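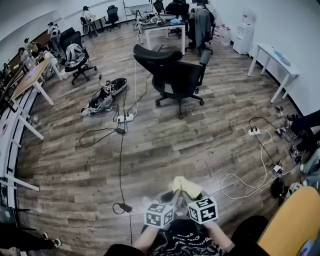
Hưng Mai

Drukstead sammelt Handgriffe: Unternehmen baut in Plesumham eine eigene Sammlung von Vorführungen für lernende Greifsysteme auf

Plesumham, 15. Januar 2020. Wer in diesen Wochen die Büroräume von Drukstead in Plesumham besucht, muss ein wenig darauf achten, wohin er tritt. Zwischen Schreibtischen, Bürostühlen und Steckdosenleisten entsteht dort seit Oktober eine Sammlung, auf die das ganze Haus ziemlich stolz ist: kurze, von Menschen vorgeführte Handgriffe, aus denen das Lernsystem Trirar einmal ableiten soll, wie man Dinge des täglichen Gebrauchs anfasst, anhebt, weiterreicht und wieder abstellt. Heute gibt Drukstead bekannt, dass der erste Abschnitt dieser Arbeit abgeschlossen ist. 2.596 Vorführungen sind geprüft, beschriftet und für das Training freigegeben.

Das Werkzeug, mit dem gesammelt wird, hält man einfach in beiden Händen. Es ist ein Handgreifer mit blassgelben Fingern, und links und rechts davon sitzt je ein Würfel mit schwarz-weißen Markierungen. Anhand dieser Muster lässt sich im Kamerabild nachvollziehen, wo sich der Greifer befindet und wie er gedreht ist. Einen Roboterarm braucht es für die Aufnahme nicht. Man setzt sich auf einen Stuhl, nimmt den Greifer zur Hand und macht vor, was später eine Maschine können soll, und das darf gern auch einmal der Schreibtischnachbar aus der Buchhaltung sein, wenn er gerade eine halbe Stunde übrig hat.

„Wir haben am Anfang lange überlegt, ob wir uns dafür ein richtiges Labor einrichten sollen, mit abgehängten Wänden und gleichmäßigem Licht und allem, was dazugehört“, erzählt Projektleiter Hưng Mai. „Dann haben wir es einfach dort probiert, wo wir ohnehin sitzen, und sind dabei geblieben. In einem Büro liegen Kabel auf dem Boden, da steht ein Rucksack offen herum, Kollegen unterhalten sich am Whiteboard, jemand hängt seine Jacke über den Stuhl. Ein System, das später in bewohnten und benutzten Räumen arbeiten soll, darf das alles ruhig von Anfang an zu sehen bekommen. Und ganz nebenbei ist es für uns auch viel netter, wenn man beim Sammeln nicht allein in einem Keller sitzt!“

Acht Mitarbeiterinnen und Mitarbeiter haben sich in den vergangenen Monaten beim Vorführen abgewechselt. Jede und jeder von ihnen bekam zu Beginn eine kurze Einweisung und durfte danach so greifen, wie es der eigenen Gewohnheit entspricht. Gerade diese Unterschiede sind dem Team wichtig. Manche fassen einen Becher beherzt am Rand, andere gehen lieber tief und von der Seite heran, und wieder andere zögern einen Augenblick und setzen neu an. Solche kleinen Korrekturen werden nicht herausgeschnitten, sofern die Bewegung am Ende zum Ziel führt. Hưng Mai hält sie sogar für besonders lehrreich, und wer ihm länger zuhört (man sollte dafür etwas Zeit mitbringen), versteht auch, weshalb er sich über einen gelungenen zweiten Anlauf manchmal mehr freut als über einen tadellosen ersten.

Natürlich ist nicht jede Aufnahme brauchbar. 479 Vorführungen hat das Team bei der Durchsicht aussortiert. In den meisten Fällen war einer der Markierungswürfel zu lange verdeckt, etwa durch einen Ärmel oder durch den gegriffenen Gegenstand selbst, sodass sich die Bahn des Greifers nicht lückenlos bestimmen ließ. In anderen Fällen stimmte die Beschriftung nicht mit der gezeigten Handlung überein. Die aussortierten Aufnahmen zählen nicht zu den freigegebenen Vorführungen, werden aber aufbewahrt, damit sich die Prüfregeln später daran verbessern lassen.

Die Durchsicht selbst geschieht noch weitgehend von Hand. Jede Vorführung wird von einer zweiten Person angesehen, die bei der Aufnahme nicht dabei war und mit einem knappen Satz festhält, was geschieht: „Schwamm aus der Schale nehmen und neben den Teller legen“, „Schublade einen Spalt weit öffnen“, „Stift in den Becher stellen“. Erst danach wird ihr Satz mit der Notiz der vorführenden Person verglichen. Das klingt nach Fleißarbeit und ist es auch, und Drukstead möchte die Gelegenheit nutzen, allen Beteiligten an dieser Stelle sehr herzlich für ihre Geduld zu danken.

Insgesamt deckt die Sammlung nun 352 verschiedene Aufgaben ab. Den größten Teil machen Tätigkeiten am Tisch aus, also Einräumen, Umstellen, Sortieren und Stapeln. Weniger gut vertreten sind bislang weiche Gegenstände wie Tücher und Beutel, ebenso alles, was sich über dem Kopf oder dicht am Boden abspielt. Gerade diese Lücken soll der zweite Abschnitt schließen, für den die Vorbereitungen bereits laufen.

Begleitet wird das Vorhaben von der Firma Liu, die den Handgreifer gebaut und im Lauf der Arbeit mehrfach angepasst hat. Auf Wunsch der Vorführenden wurde der Griff etwas schmaler, und auch die Halterung der Würfel ist inzwischen eine andere als in der ersten Ausführung. Liu übernimmt im zweiten Abschnitt zudem die Fertigung weiterer Geräte, damit künftig mehrere Personen zur gleichen Zeit sammeln können und sich niemand mehr in die Liste am Eingang eintragen und auf das einzige freie Gerät warten muss.

Trirar selbst steht noch am Anfang. Mit einem Teil der freigegebenen Vorführungen hat das Team erste Trainingsläufe begonnen, über deren Ergebnisse Drukstead erst berichten möchte, wenn sie sich an einem Roboterarm wiederholen lassen. Bis dahin bittet das Unternehmen um etwas Nachsicht. „Wir werden oft gefragt, wann Trirar denn nun den Tisch abräumt“, sagt Hưng Mai. „Ich antworte dann immer, dass wir ihm gerade erst zeigen, was ein Tisch ist, und dass wir uns dabei lieber eine Woche mehr Zeit nehmen. Aber ich verstehe die Frage gut, ich stelle sie mir ja selbst jeden Morgen beim Kaffee.“

Für den zweiten Abschnitt sucht Drukstead auch Menschen von außerhalb des Unternehmens, die Freude daran hätten, alltägliche Handgriffe vorzuführen. Technische Vorkenntnisse sind nicht nötig. Linkshänderinnen und Linkshänder sind ausdrücklich willkommen, ebenso Personen, die aus ihrem Beruf besondere Griffe mitbringen, zum Beispiel aus Küche, Werkstatt, Gärtnerei oder Pflege. Die Termine finden in den Räumen in Plesumham statt und werden vergütet. Vor der ersten Aufnahme wird mit allen Teilnehmenden in Ruhe besprochen, was aufgezeichnet wird und wer Zugang dazu erhält.

Über Drukstead
Drukstead entwickelt Lernverfahren für Greif- und Sortieraufgaben und arbeitet in Plesumham an dem System Trirar.

Rückfragen von Redaktionen und Anmeldungen zum Vorführen nimmt Hưng Mai bei Drukstead in Plesumham entgegen. Besuche sind nach Absprache möglich.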